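Print this page | E-mail this page

Tusteo Uniform Services – Support Desk
Ticket 1282
Opened: 8 May 2023
Status: Open
Subject: Garment labels rejected at intake after Merkis update

The Vellolness depot reports that shirts returned for laundering are not being matched to wearer accounts. Labels scan correctly, but the Merkis system responds "wearer unknown" and holds the batch. Of 200 shirts received, 30 were rejected.

Steps taken:
Scanner restarted and cable replaced. No change.
Rejected labels entered by hand. Same response.
Account list compared with the Arango export. All rejected labels belong to wearers whose accounts were renewed in July.

Finding: the renewal date is stored in a format the updated system does not read – the account is then treated as closed.

Interim action: depots are asked to set rejected shirts aside, keep the collar label attached, and wait 15 minutes after each manual correction before scanning again.
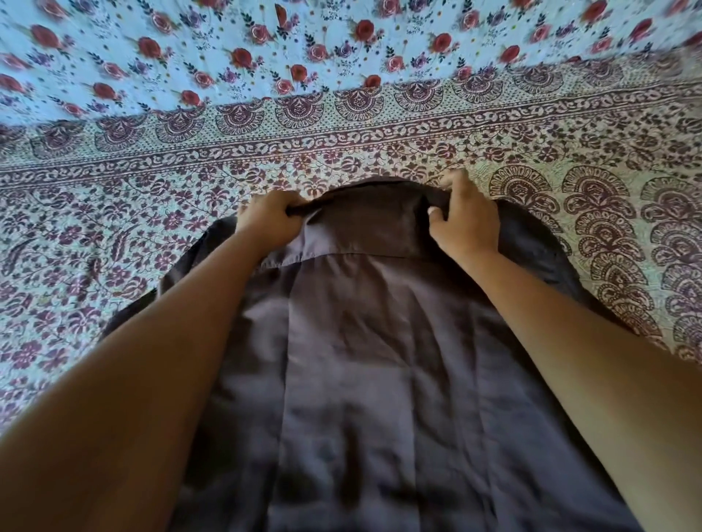
The manual correction worked for our depot, but the hold returned after the overnight sync. Please confirm whether the Arango export must be corrected first.

Contact | Copyright Tusteo | Back to top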